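# In praise of the slow burger

I've been to a good many open days in my time, and as a rule I come home with a tote bag, a biro and sore feet. So when Aldo Messina rang and asked whether I fancied the Tuesday session at Zirnamden, I said yes mainly because he was driving and because there was a promise of lunch. Lunch, as it happened, was sandwiches. The burger was for looking at.

Let me say straight away that I ran a canteen kitchen for the better part of my working life, and I went in with my arms folded. I've been sold a lot of machines. There was a potato peeler called the Mazza that took half the potato with it, and a dishwasher that needed more looking after than the washer-up it was meant to spare. You do grow wary. When a young person in a lanyard tells you that the future of catering is in the next room, you check where the exit is.

What I found in the next room was a good deal humbler, and I liked it far more than I'd meant to. The team had two stations going, one called Genus and one called Drono (I never did get to the bottom of the names). Drono was sorting cutlery and drew the bigger crowd, being quick and rather noisy about it. Genus was making a burger, slowly, and I pulled up a chair.

I've listened to people grumble that these demonstrations are a waste of money, that any teenager on a Saturday shift could put the thing together while the robot is still making up its mind. Quite true, and I'd have hired the teenager. But I think the grumblers are looking at the clock when they ought to be looking at the cheese. Anyone who has trained a new starter knows that a bun is easy and a patty is easy, and a slice of cheese is a little devil. It bends, it sticks to its neighbour, it folds over on itself and tears if you're cross with it. To my mind a firm that lets the public stand and watch its machine wrestle with cheese is being more open with us than one that shows a polished film with music on it.

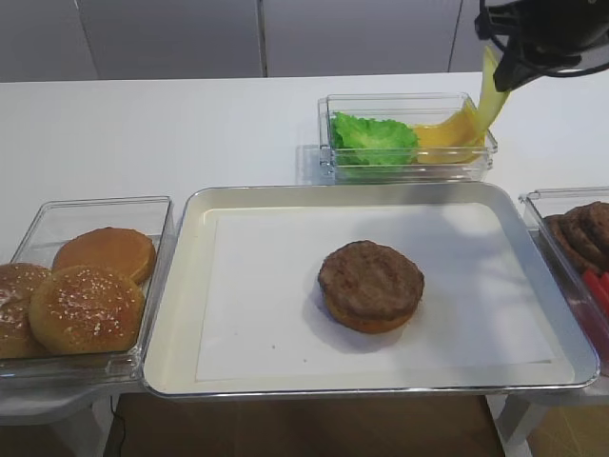
**Zirnamden Food Handling Group – Open Day Pages**

Look at the bend in that slice, with the gripper holding one end and the rest still down in the tub beside the lettuce. I must have watched that moment over and over, and I leaned forward every single time! The patty was already on its bun in the tray, waiting, and I caught myself fretting that it would go cold, which was silly of me – but that's a habit of a lifetime.

Where I part company with the enthusiasts is over the talk of replacing people. One chap told me, quite cheerfully, that a kitchen serving 474 covers could be run by 2 staff. I asked him who would talk to the customers, and he said there'd be a screen. Well, I'd rather have the slow robot and the chatty assistant, thank you, and let the machine do the dull end of the shift when everybody's wrists ache.

My one request for the next open day, if the organisers are reading, is more chairs. I stayed 90 minutes at Genus and gave mine up twice, and Aldo had to fetch me in the end because the car park was closing.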